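Tres cajas para ordenar los cuchillos: Praso vende orden, falta saber cuánto dura

10 de marzo de 2019

La firma Praso ha presentado un sistema para guardar cuchillos de mesa que consiste, en esencia, en repartirlos por cajas de plástico de distinto color. La empresa asegura que lo usan ya 1.345 comedores y que ahorra tiempo al poner la mesa. No ha facilitado ninguna medición que lo respalde. 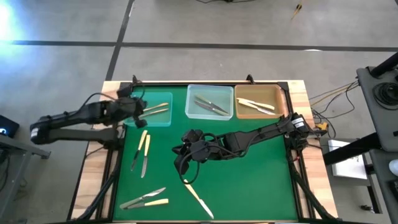

Cuchillos en las cajas y sobre la superficie verde.

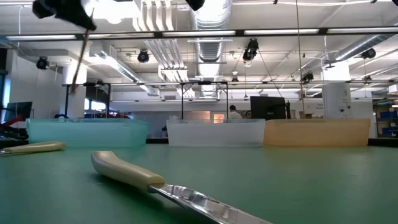 El argumento comercial es el color: cada caja admite un tipo de cuchillo y cualquiera sabría dónde va cada uno. El folleto, sin embargo, no explica qué criterio seguir cuando los mangos se parecen, cosa bastante habitual en un cajón corriente. Tampoco dice si las cajas resisten el lavavajillas.

Discombe, distribuidora del producto, pide nueve euros por el juego de tres. Proveda tiene en catálogo un separador de cajón por más de dos euros menos, sin colores y con tapa. Sobre el filo, que puede sufrir si las hojas se rozan dentro de la caja, Praso se limita a recomendar «un uso razonable».

El juego llegará a las tiendas en junio.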